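Haltine Flat Desk Review: A Lot of Money for a White Rectangle

I have been told for years that a better desk would make me a better worker. I've heard it from coworkers, from a podcast, and from a chiropractor who had a brochure ready. So when the old door I'd been using on two file cabinets began to sag, I spent $297 on the Haltine Flat, the plain white one that keeps turning up on every "clean setup" list. I've now used it since April, and I have some doubts about those lists.

What you get

A top, four legs, a bag of bolts and a folded sheet of instructions with no words on it. The Haltine site calls this a "workspace system." It's a desk. There are no drawers, no cable tray and no hook for a bag. All of those are sold separately, and if you buy the full set you'll nearly double the price.

The box weighs 47 pounds, according to the label, and I believe it. The delivery driver left it at the bottom of the stairs on a Friday evening and was back in the van before I had my shoes on.

Putting it together

The site says 14 minutes. It took me most of an hour, and I've built plenty of furniture. The holes for the back legs were drilled a hair off, so the bolts went in crooked the first time and had to come out again. The little wrench in the bag is soft enough that its corners began to round. Use your own.

Once the bolts were tight, it stood level. I'll give them that much. I put a marble in the middle and it stayed put.

The surface

People buy this desk for the top, and the top is where I changed my mind most often. The first week I liked it a lot. Plain white makes a room feel bigger, and it throws light back up at you on a dark morning. It looks good in pictures too, and I suspect that explains most of the five-star ratings.

Then you live with it. Coffee rings wipe off if you catch them the same day. Pencil comes off. Ballpoint does not, at least not with dish soap, and the melamine sponge I tried next left a dull patch that I now keep a notebook on top of. Every crumb shows. Anything dark you set down looks like it's been put on display, cables most of all.
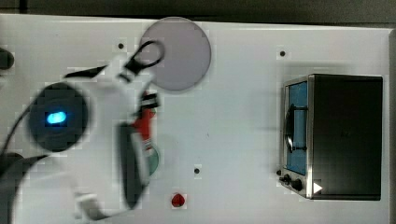
Wobble

Typing is fine. Writing by hand is fine. Leaning on the front edge while you're on a long call is less fine, because the whole thing sways a little from side to side. There is no crossbar at the back. The Haltine help page suggests pushing the desk against a wall, and it did help, though I'd like a desk that can stand in the middle of a room without a chaperone.

I tightened everything again in the second month. The sway got smaller and then came back.

The claims

The product page says the height has been chosen "to support natural focus." I measured it, and it's the same height as my kitchen table, where I have never focused on anything. It also says the finish "resists everyday life." See the part about the ballpoint.

I wrote to ask what kind of testing was behind these lines. The reply came from Sigrún Baldursdóttir in customer support, and it was polite and quick. She said the finish had been tested with water, coffee and "common office materials." I asked if a pen was a common office material. She offered me a free tube of touch-up paste, which I accepted. It's a slightly different white.

What else I looked at

The Wenon is cheaper and has the crossbar, but the top is narrower and the gray is an odd greenish gray in person. The Eglītis is the one I would have bought with more money: thick top, real drawer, no slogans. I sat at one in a store for twenty minutes and couldn't make it move. The Nelance has a motor and goes up and down. A friend has one and has left it in the down position since the week she got it.

Should you buy it?

If you want a big, flat, white surface, you work mostly on a laptop, and you have a wall to shove it against, it will do the job. Wait for a sale. If you write with a pen, lean on things or have kids, look at the Wenon first and see if you can stand the color.

I'm keeping mine, mainly because the return shipping is on the buyer and I already threw out the box. The door is still in the garage.

Rating: 3 out of 5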